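Workshop Tips: getting the best out of a hired bench arm
by Yesenia Arboleda

Several of you wrote in after the February page asking whether the Inik bench arm is worth the hire for small fiddly jobs, so I have had one from Prerlow for a good while now and have got to know its ways. It comes to 80 pounds a week with a 50 pound deposit, and Prerlow will deliver if you are on the Dumden side of the river. I went in expecting to send it back early, and I am still rather fond of it.

My first tip is about what you put underneath. A bare bench is too slippery for little steel parts, and they skate off the moment a finger brushes them. Lay down a plain cloth or mat in a dull colour, pull it smooth, and run a lint roller over it before you start (I never remember until I have already set everything out, and then it all has to come off again). Grey or blue-grey is kind to the eyes and the arm's own little camera seems to get on with it as well.

Secondly, give each gear plenty of elbow room. If you bunch them up in a heap the fingers will nudge one while going for another, and you will spend your afternoon tidying. Stand them well apart, open the fingers wider than you think you need, and bring them down slowly on either side.

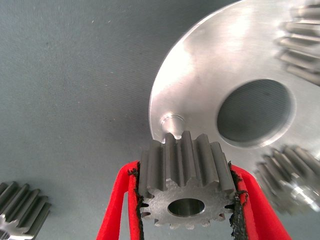
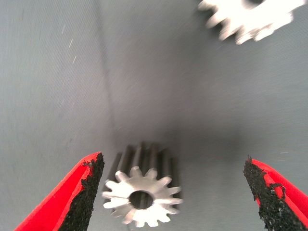 Small spur gears and the red fingers with their black grip pads. The aluminium plate is in the first picture.

Now, those pads. The rough black lining is what does the holding, and it does wear. A bit of fraying along the edges is nothing to fret over, but once it starts leaving crumbs on your work it is time for a fresh strip. Prerlow ask you to order part 271, and it arrives in packs of 2. Peel the old strip off gently, wipe the finger with a dry rag and press the new one down firmly from the wide end to the tip. Please don't be tempted by ordinary sticky foam - I tried it, and it let go of everything I asked it to hold.

When you are bringing a gear up to a plate, stop just short and have a good look from the side before you go any further. Teeth catch on edges very easily.

I also tried the Fothergill kit, which you build yourself. It is cheaper in the long run and a pleasant few evenings if you like that sort of thing, but the instructions are hard going and I found the grip weaker on anything oily. For a one-off job I would hire the Inik.

Page last updated Thu 29 June. Next time: storing taps and dies without losing the small ones.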